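Members' Newsletter
Last updated: 07/07/2024

Changes to the evening class programme at the Larinov Institute

The Institute's governors have approved a revised programme of evening classes for the coming year. Members will recall that the present arrangement, under which all practical subjects share one term and one enrolment date, has been under review since December. Replies to the members' survey showed strong support for shorter courses and for a later starting time, and both requests have been met.

From the autumn, each practical subject will be taught over nine weeks. Classes will begin half an hour later than at present, so that those travelling from work are not obliged to miss the opening part of the lesson. Fees remain unchanged for existing members. The reduced rate continues to apply to those in full-time study and to those receiving a state pension.
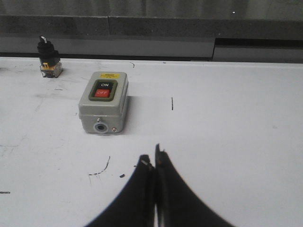

Household electrics and small repairs

Juwita Khoo will again lead this course, which was oversubscribed last year. It covers safe isolation, plugs and fuses, simple switches, and the point at which a qualified electrician must be called. No earlier knowledge is expected. Students are asked to bring a notebook and to wear closed shoes. Tools are provided by the Institute and may not be taken home between classes.

A second group will be opened if demand allows. Members who were placed on last year's waiting list will be offered places first and should reply promptly when they receive their letter.

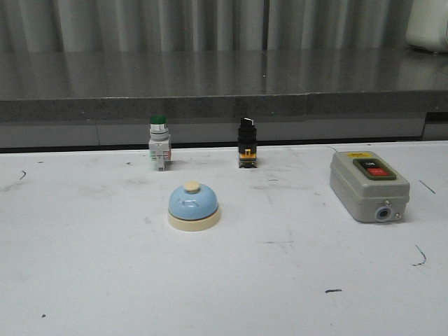 Reading time: 2 minutes

The languages department reports a good year. Conversational German, taught by Hermine Zwahlen, moves to the upper reading room, where the acoustics are better suited to group discussion. Beginners' Swedish returns under Stellan Granström after an absence from the programme. Both courses will use the Institute's own printed materials, and students need not buy a textbook in advance.

The library has received a gift of 400 volumes from the Steinbach family, chiefly local history and travel. Cataloguing is in progress. Until it is complete, the books may be consulted on request but not borrowed – members are asked to be patient with the desk staff in this matter.

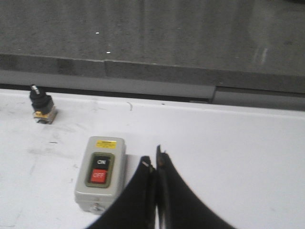 Enrolment will be handled differently this year. Forms may be returned by post or handed in at the front office, and places will be given in order of receipt within each subject. Those choosing a practical course should note that work is done on plain white tabletops like this one, and that coats and bags must be left on the pegs outside. Payment is due on confirmation of a place and not before.

Azlan Ismail has kindly agreed to answer questions about fees and refunds. A student who withdraws before the second class will receive the full fee, less a small charge for administration.

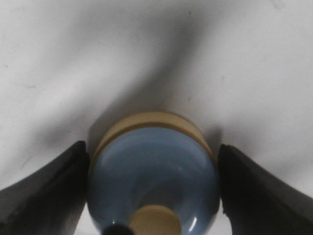
Refunds after that point are at the discretion of the governors and will normally be granted only in cases of illness or a change in working hours. Requests should be made in writing.

Finally, members are reminded that the annual lecture will be given by Teguh Oei, on the history of the Skokon canal. The main hall seats around 600, and tickets are free to members on production of a current card. Guests may attend if accompanied. Doors will be closed once the lecture has begun.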